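4. Surface and visibility in floor tidying

4.1 What the tidier sees first
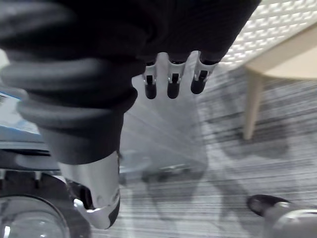 In the previous section we described how the participants divided a room before they began to tidy it. The present section is concerned with a smaller question, namely which objects are picked up early and which are left for the end. In the Faltutico interviews, people often explained this order by the importance of the object. They said that they take first the things which are needed, or the things which are expensive. When we compared these answers with the written logs, the agreement was weak. Many objects of no importance were taken in the first minutes, and several important ones were found only when the floor was being swept.

We therefore looked at the surface of the objects and at the floor under them. The material comes from 19 households in Vodstead, all of which had at least one room with a light and uncarpeted floor. Together they logged 533 objects that had been lying on the floor at the start of a tidying session. For each object the household wrote its name, the place where it lay, its final place, and its position in the order of picking up. The sessions were held in the evening, with the ordinary lamps of the room, and we did not ask anybody to change the lighting.

4.2 Three kinds of surface

The objects were sorted by surface into matte, reflective and transparent. This sorting is simple and it leaves some difficult cases. A glass jar with a paper label was counted as matte if the label covered most of the side which was visible. A coat with a metal zipper was counted as matte also. Objects with two surfaces of nearly equal size were put in a separate group and are not discussed here.

Matte dark objects on a light floor were the easiest to notice. Their outline is clear, and the participants could see them from the door. This was true even for loose cloth, where the outline is not regular. A dark fabric which is gathered together does not lose its form completely, for the upper side of each fold takes a little gray light and the parts between the folds stay dark. In Figure 1 this can be seen on the black sleeve, where the folds on the left side are thick and rounded and have soft gray highlights along their curves. The same figure shows how the floor itself helps: between the black tips there are only narrow gaps, but the floor is bright and the tips remain easy to separate by eye.

Reflective objects gave more mixed results. A polished surface has bright places and dark places at the same time, and the bright places may come near to the brightness of the floor. Participants noticed spoons, lids and bicycle parts quickly when there was a dark line or an opening in them, and slowly when there was none. In the logs, a plain steel lid was found late in four households, although it was one of the largest objects on the floor. The metallic shell in Figure 1 belongs to the easier kind. It is smooth and curved with a bright surface, but it has a dark opening on its left side and a thin black edge along the right, and these give the eye something to hold.

Transparent objects were the last. They were stepped on more often than any other kind, and they were also most often missing from the first written list and added later in another pen. With such objects the color of the floor comes through, and what remains for the eye is the reflection. The clear, dome-shaped piece at the bottom left corner of Figure 1 is an instance of this, as its curved surface carries only a few pale reflections. On a floor with much pattern even these would be easy to miss.

Figure 1. Matte black fabric, a bright metallic shell and a clear curved piece (bottom left corner), with bright floor showing in the gaps between the black tips.

4.3 Order of picking up

For the comparison of order, the position of each object was changed to a scale on which 100 means the last object of the session. Small sessions with fewer than six objects were left out, because one object would move the scale too much. Matte dark objects were mostly in the first half. Reflective objects were spread over the whole session. Transparent objects were gathered near the end, and in most households the object with the value 100 was transparent or was lying under a piece of furniture.

We should mention that size did not disturb this order so strongly as we expected. A small black sock was regularly taken before a large plastic bowl without color. It is possible that the habit of the household plays a part here. Socks go to the laundry, and the laundry was in many homes the first round. When we removed all clothes from the data, the difference between matte and transparent became smaller, but it did not disappear.

The position in the room had its own effect. Objects near the wall were taken later than objects in the middle, for all three kinds of surface. Matte objects near the wall were still found during the main round. The transparent ones near the wall were found with the broom.

4.4 Light from the side

In two homes the family used a floor lamp standing in a corner, and the logs from these homes are different from the others. Here the transparent objects were found in the middle of the session. A low lamp makes a shadow behind even a thin piece of plastic, and it puts a reflection on its side. One family wrote in the remarks column that they turn off the ceiling lamp when they look for building bricks and beads. We did not test this in a regular way, and two homes are too few to support a rule, but the remark agrees with what the logs show.

4.5 Limits of the material

The logs depend on the attention of the person who writes them. An object which was never noticed is not in the list, and so the number of transparent objects is probably too low. The word "light" for a floor was also used freely by the households. It covered pale wood, white tile and a gray vinyl which we would ourselves call medium. A second round of logs, planned for April, will ask for the floor and the lamps in a fixed form. The dark floors, of which we have very few, are treated separately in Section 5.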